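About Skesivitz

Hi, I'm Tiruwork Admasu, and I run Skesivitz with my business partner Solveig Isaksson. We teach robots to do small table jobs by doing the jobs ourselves first, through the robot's own arms. You hold the controls, the arms follow, and every move gets saved for the robot to learn from. I spent years writing code for packing machines before this, and I can tell you this way is a lot more fun!

We opened in January above a bike shop in Ruvthorpe with two rented desks and one very heavy crate. Now there are 29 of us, most of them operators – people who came from kitchens, sewing rooms, a dental lab, you name it.

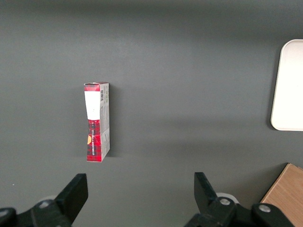 New operators always ask me what makes a good demonstration. I tell them to slow down before the grasp and pick a side early. Take a narrow carton standing on end, like the red plaid one – come at it with the fingers wide open and leave plenty of table on both sides, or you'll knock it flat before you ever close on it (I still do this more than I'd like). Then do it again from another angle. A finished set for one task is usually 70 good runs, and Solveig throws out anything that looks rushed.

Last year's big project was a tidying set for Tremblay, 3000 runs in all, and we got through it with only one broken coffee machine. We also run a beginner course called Clilavgate, open to anyone with steady hands and some patience. No coding needed, I promise.
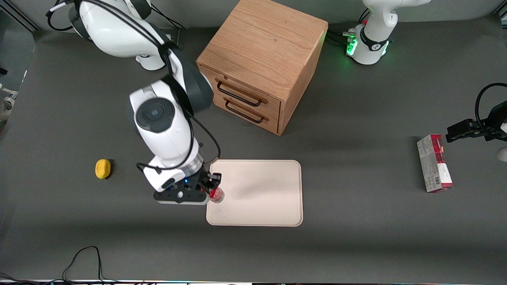 Two-arm practice with the tray, the drawer cabinet and a small red object in the gripper.

Want to come by and try the controls? Write to Solveig, she keeps the calendar. Visits start at 10 a.m. and there's street parking out back.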